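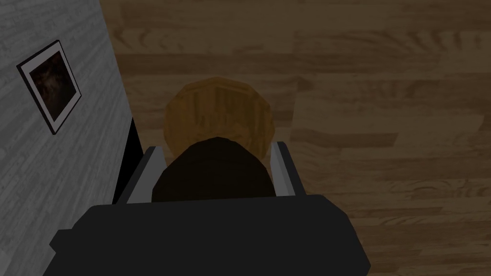

The Second Quote

The budget had to be in before lunch, and at half past nine I still had two quotes on my desk. Detetti wanted 687 pounds for each pair of fingers. Mets wanted 201, with a longer wait and no spares in the country.

We had one arm at the Jarnness depot and money for three more. The arms were settled. What went on the end of them had been argued over since April, mostly in the corridor, and it had come to me because I did the spreadsheet.

The engineer had her headphones on. On her screen was the room she used for trials, with its plank floor and a picture on the wall, and a wooden ball lying in front of the gripper.

"Which fingers are those?" I asked.

"Neither. They're just fingers."

"So what do they tell me?"

She took the headphones off. "They tell you whether I can find a ball on a floor. If I can't do that, it doesn't matter what you buy."

I pulled up the spare chair. I had meant to stay five minutes. She ran a trial, wrote something down, and ran it again from a different side of the room. I asked how many she had left and she said up to 100, depending on how fussy the manager was going to be. I said the manager was going to be very fussy, as he had been fussy about the kettle.

"What would you spend it on?" I said.

"Time."

"There isn't a line for time."

"There's a line for training."

There was. It had nothing in it. I had left it empty because last year's had been empty, and I suspected the person before me had done the same.

She turned the view while we talked. The floor went up over our heads and the walls met under it at an angle that made me feel slightly ill.
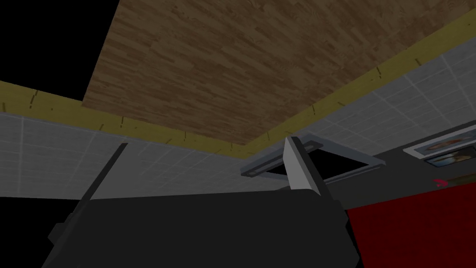 Jaw open and nothing in it, with the tiled walls behind.

"Why is it upside down?" I asked.

"That's where the camera is. You get used to it."

I didn't think I would. I asked her about the Mets fingers, and she said they would probably do for boxes. The Detetti ones would do for boxes and for the round stock too, the floats and the big bearings, but only if somebody had worked out how to pick up a round thing first. She nodded at the screen. She had asked for that work in writing, twice. I remembered both emails. I had filed them under Farer, the old supplier, by mistake, and I told her so.

"I wondered," she said.

Back at my desk I took out one of the three arms. It hurt less than I expected. I put Detetti against the two that were left and Mets against the one we had already, which only ever did boxes. Then I went down to the training line and typed in 30 days. The total came out a little under where it had been. I checked the sum again on the back of an envelope.

The manager rang just before twelve. He had the sheet open, I could hear him scrolling.

"You've lost an arm," he said.

"Moved it to next year."

"And what's this in training?"

I looked across the office. She had her headphones on again and her chin on her hand.

"It's a ball," I said. "Have you got ten minutes? It's easier if you come down and see it."

He said he could do two o'clock. I went to find another chair.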